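Lab Admin Forum > Client Management > Idle logout vs. unsaved work on shared Macs

rkelmendi
We have 50 iMacs in two open labs at the Jondville campus. Idle logout is set to 600 seconds in the profile. If an application has an unsaved document, it puts up a save dialog and the logout is canceled. The machine then sits at that dialog until staff walk over. Is anyone forcing the logout, and how do you deal with the files?

trullport_ops
We force it. A launch daemon polls idle time, and past the limit it kills the user session. Home folders are local and get wiped at login. Autosave covers most of it.

gridiron23
Autosave covers applications that implement it. The modeling and simulation packages in our lab do not. Killing the session there loses work, and the user blames the lab.

trullport_ops
The limit is posted on the login window. I don't see the problem.

rkelmendi
The simulation seats are my problem too. Renders run unattended, so HID idle time climbs while the job is still active.

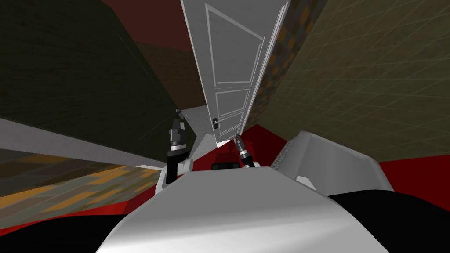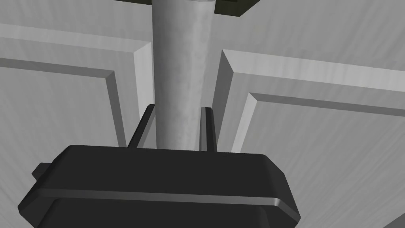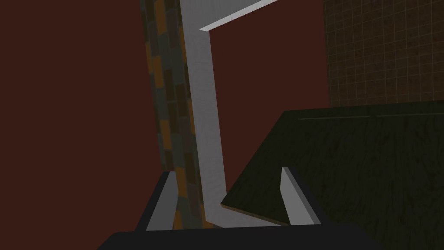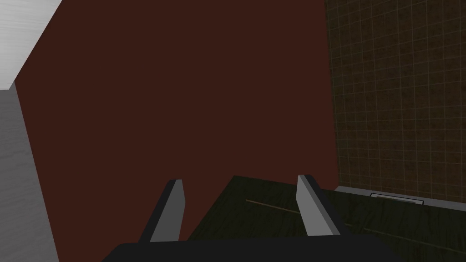
Zhuravel: check for a power assertion before you kill anything. Run pmset -g assertions and look for PreventUserIdleSystemSleep with a nonzero count. Most renderers hold one while a job is active. If it is set, skip that pass and poll again.

gridiron23
Browsers hold the same assertion during audio playback. You will get seats that never log out.

Zhuravel
Match on the owning process, then. pmset lists the PID and name. We keep a whitelist in a plist, four entries, and ignore the rest.

trullport_ops
More moving parts than I would want on 200 machines. A separate computer group with a longer limit does the same job.

rkelmendi
A longer limit doesn't help if the render takes all afternoon. I'll try the whitelist on the simulation seats and leave the general lab on a plain forced logout. Does the daemon need to run as root to see other users' assertions?

Zhuravel
No, but it does to end the session, so run it as root anyway. Log every skip with the process name.

Radka Kelmendi
(same person, work account) Running on six seats as of 4 pm. The log goes to /var/log/idlecheck.log.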